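Plandport Reuse Fund Opens Its Spring Round to Community Workshops

February 2019

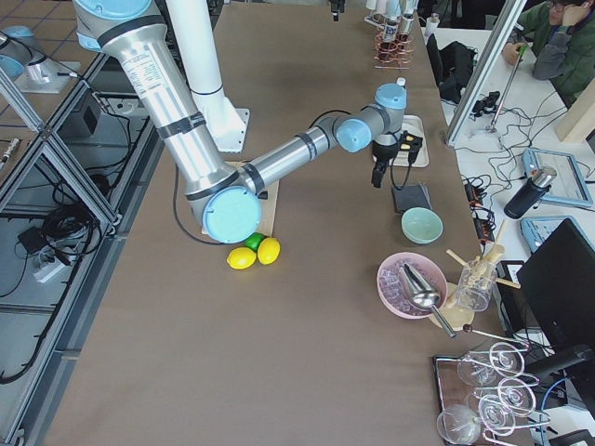
The Plandport Reuse Fund is now accepting applications from community workshops, secondhand stores and repair programs in the Esel district. Grants of up to $500 are available toward the cost of tools, spare parts, safety equipment and transportation of donated goods. Applicants should note that the fund does not pay for fixed installations. Anything that is attached permanently to a building or a bench is treated as a fixture and must be paid for from other sources. Portable items, including hand tools, folding benches and hand trucks, remain eligible as before.

The fund was set up to keep usable household goods out of the landfill and to make them available to families at low cost. During the last round it supported 52 projects in the district. Stores and workshops that received grants reported a total of 473 appliances repaired and passed on to new owners, of which 432 were washing machines, stoves and refrigerators. The remaining items were small kitchen appliances and sewing machines. Reports from six projects are still outstanding, and those organizations are asked to send them in before submitting a new application.

Two changes have been made to the rules for the spring round. First, organizations may now apply jointly. A store that collects goods and a workshop that repairs them can submit one application and share one grant, provided that both sign the form and one of them is named as the responsible party. Second, the fund will accept estimates from local suppliers in place of formal quotations for any item costing less than $52.

Donated appliances must be tested by a qualified person before they are offered to the public. Palumbo Hall will again make its ground floor available for testing, and organizations without suitable premises of their own may reserve a place there at no charge. Reservations are made through the Plandport office. Goods may be left at the hall overnight but must be collected by noon the following day.

The Pivis store on the north side of the district has asked us to mention that it is short of children's beds, winter bedding and working irons. It is unable to accept mattresses or car seats at this time. Larger items can be picked up within the Esel district if the donor calls ahead and gives the measurements.

Application forms are available at the Plandport office, at Palumbo Hall and at the Pivis store. Completed forms must reach the office by the last working day of February. Forms received after that date will be held over for the fall round, and applicants will be informed in writing.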